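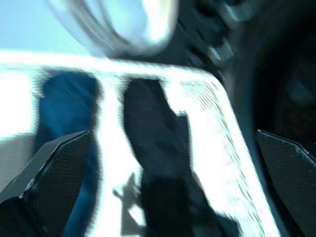
Who can enroll at the Sorndale School of Bookbinding?

Anyone aged 17 or over may apply, and no earlier training in bookbinding or paper work is required. Applicants under 18 must send a letter of consent from a parent or guardian with the form.

About the School

The Sorndale School of Bookbinding teaches the making and repair of books by hand. It was established by the Adebisi Trust to keep the craft available to people living in Sorndale and the surrounding county, and it now accepts students from any state. The School is a nonprofit body and is governed by a board appointed by the Trust.

Instruction takes place at the former grain exchange on Ekthorpe Street. The teaching rooms are on the ground floor. The library and the reading room are upstairs and may be reached by elevator from the side entrance.

Programs

The Foundation Certificate is a full-time program lasting one school year. Students learn folding, sewing, rounding and backing, case making, and covering in cloth and paper. Leather is introduced in the spring term. Each student completes a set of bindings for review by two outside examiners.

The Advanced Certificate is open to graduates of the Foundation program and to working binders who can show a portfolio of equal standing. It covers full leather binding, gold tooling, box making, and the repair of damaged text blocks. Places are limited to 20 each year.

Evening classes run from 6:30 p.m. to 9:00 p.m. during both terms. They carry no credit toward a certificate. Basic tools are lent for use in the building, and students pay for their own leather.

The Sisora Collection

The School holds the Sisora Collection of trade bindings, a gift of 900 volumes, most of them cloth-covered books made for ordinary buyers. Students consult them for study of spine linings, endpapers, and stamped covers. Outside researchers are welcome by appointment and should write to the librarian at least two weeks ahead, naming the volumes they wish to see. Bags and coats are left at the desk. Pencils only are permitted in the reading room.

Repair Service

The School accepts a small number of books from the public for repair. Work is carried out by advanced students under the direction of teaching staff, and a written estimate is given before any work begins. The School does not provide appraisals for sale or insurance.

Admissions and Visits

Applications for the coming school year close in April. Late forms are held for the waiting list. Prospective students may tour the building during term by arrangement with the admissions office.

Sorndale School of Bookbinding
122 Ekthorpe Street, Sorndale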